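Sorting Out the Bottles and Cans Under the Sink

Posted 11/01/2024 in Kitchen and Utility

The cabinet under the sink fills up faster than any other in the house. Spray bottles, polish, dish soap refills, drain cleaner and half a pack of sponges all end up there, and most of it gets pushed to the back. The method below takes an afternoon the first time and very little after that.

Empty the cabinet

Take everything out and stand it on newspaper on the floor. Wipe the base of the cabinet with warm water and a drop of dish soap, then dry it. Look at the pipe joints while you can see them. A green or white crust on a fitting usually means a slow leak, and it should be fixed before anything goes back.

Check each container

Pick up each bottle and tilt it. If it is nearly empty and you have another of the same, put the old one by the sink and use it up first. Do not pour one cleaner into another bottle, even if the two look and smell alike. Bleach must never meet ammonia or anything acidic, and that includes most descalers.

Throw out anything that has lost its label. Your town's hazardous waste day will take old drain cleaner, oven cleaner and solvents. Check the rules for aerosol cans before you put them in the recycling.

Group by color

Labels face every direction within a week, so we stopped relying on them. Color is quicker. In our house the tall blue container is kept with the red, and the eye goes straight to it. Put a dark bottle in a dark tub and you will be hunting for it with a flashlight. 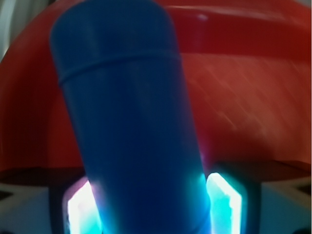

Choose the right tub

Measure the cabinet before you buy. The drain trap takes up more room than people expect, and ours leaves 13 inches of clear height on the left side and less on the right. Round tubs waste the corners but are easier to wipe out. Square ones fit more in. Ours came from the Gredora range and have held up well, although the handles are stiff.

Two tubs are enough for most cabinets:
- One for things used every day, at the front.
- One for things used once a month or less, at the back.

Put tall items in first and lean them against the side. Short bottles and cloths go in around them to keep them from tipping over.

Caps and nozzles

Close every cap until it clicks or stops. Turn spray nozzles to OFF. If a cap has a groove around it where it meets the bottle, run an old toothbrush through the groove now and then. Dried product collects there and makes the cap stick. A cap that is already stuck will normally come loose after two minutes under the hot tap, provided the container is not an aerosol. Never heat an aerosol can.

Keep it going

Lift the tubs out in January and again in midsummer, wipe underneath, and put back only what you have used. If small children visit, fit a latch to the door or move the whole lot to a high shelf.

More from this section: Cleaning a Dish Rack, Storing Pan Lids, What to Keep in a Utility Drawer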